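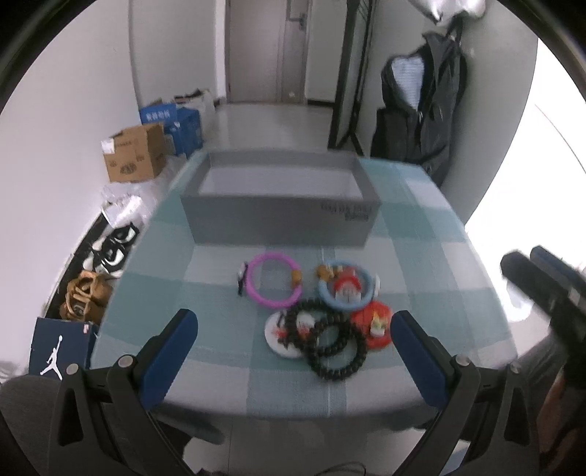
Seit October-Kurs, Stufe B2, sammle ich deutsche Wörter für kleine Sachen, die keinen festen Platz haben. Ich dachte, es sind vielleicht drei. Meine Liste hat jetzt 73 Einträge, und ich möchte ein paar davon teilen.

Kram ist das erste Wort, das ich gelernt habe. Meine Vermieterin sagte: "Räumen Sie bitte Ihren Kram aus dem Flur." Ich habe im Wörterbuch gesucht und war ein bisschen beleidigt. Es war ein Paar Schuhe.

Krimskrams ist freundlicher. Man kann es zu einem Kind sagen, und man kann es auch über die eigene Schublade sagen. Einen Plural habe ich nicht gefunden. Wenn jemand einen kennt, bitte schreiben.

Zeug ist schwierig, weil es überall drinsteckt: Spielzeug, Werkzeug, Feuerzeug, Flugzeug. Allein klingt es etwas müde - "das ganze Zeug". Zusammengesetzt ist es sehr ordentlich.

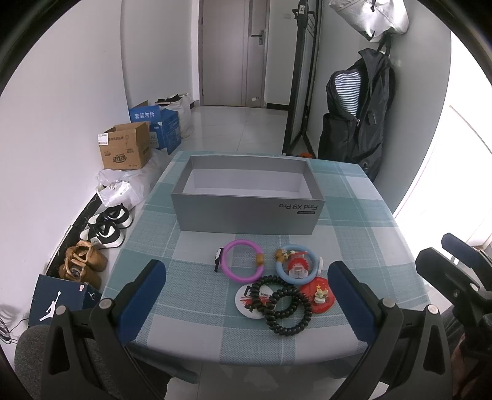 Sprachcafé im Nachbarschaftshaus Pomel, Team Wortschatz

Im Sprachcafé haben wir über Schachteln gesprochen. Eine Kollegin aus Graz sagt Schachtel zu allem, ein Mann aus Kiel sagt Karton, sobald es größer ist als seine Hand. Dose, Kiste, Kasten, Büchse: für jedes Wort gab es eine andere Meinung, und es wurde ziemlich laut.

Mein Favorit bleibt Siebensachen. "Pack deine Siebensachen" bedeutet alles, was man dabei hat, auch wenn es 200 Teile sind. Wir haben lange gefragt, welche sieben das sind. Frau Olaniyan meinte, die Zahl sei nur so eine Redensart.

Für Fortgeschrittene: Klimbim, Firlefanz, Tinnef, Plunder. Bei Plunder muss man aufpassen, in der Bäckerei ist es etwas zum Essen. Ich habe beide Bedeutungen am selben Vormittag gelernt.

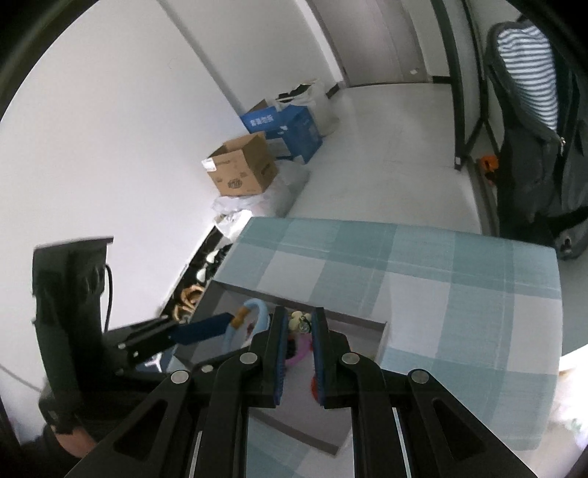
Dann gibt es noch die Verben. Verkramen heißt, man hat etwas selbst so gut weggelegt, dass man es nicht mehr findet. Herumkramen heißt, man sucht es danach. Auf Englisch brauche ich dafür jedes Mal einen ganzen Satz.

Die Liste tippe ich jetzt ab, mit Artikel und Beispielsatz. Bei "der Nippes" bin ich noch unsicher, ob man es heute oft sagt. Wer ein Wort aus seiner Region hat, gern unten dazuschreiben, am liebsten mit Ort.

Tobiloba Nwankwo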